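Zamavon Spring Open House

We got to the Zamavon building a little before opening and still had to circle twice for parking. The lot off the main road was full, so we used the gravel one behind the bakery. Admission was free. Coffee cost 2 dollars and came in a paper cup with no lid.

The ground floor was given over to local history. The best part was the room on the Trovevside canal, with old toll books, a lock keeper's coat and a long map showing where the water ran before it was filled in. The labels are typed and some are hard to read in the low light. The toll books list cargo by the barrel, mostly salt and flour. One winter page, from December, has a single entry for the whole month.

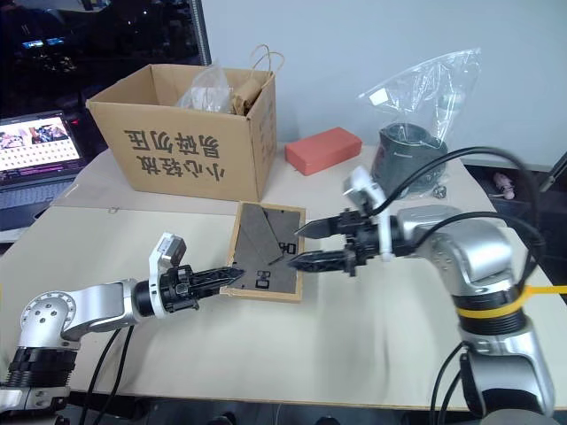
Trovevside, 05/05/2018

The walking tour along the old canal left from the side door and took 50 minutes. There were 14 of us, plus a dog. The route follows Dinsa Street, where the towpath used to be, and crosses to the far bank at the Disano mill. The mill is closed to visitors, but the gate was open and we could look into the yard. Our guide told us the mill once ground roughly 1000 sacks a week.

Wear decent shoes, as the last stretch is cobbled and slopes toward the drain. The restrooms are at the start only. We were back in time for the second talk, on lock repairs, and bought a reprint of the map on the way out.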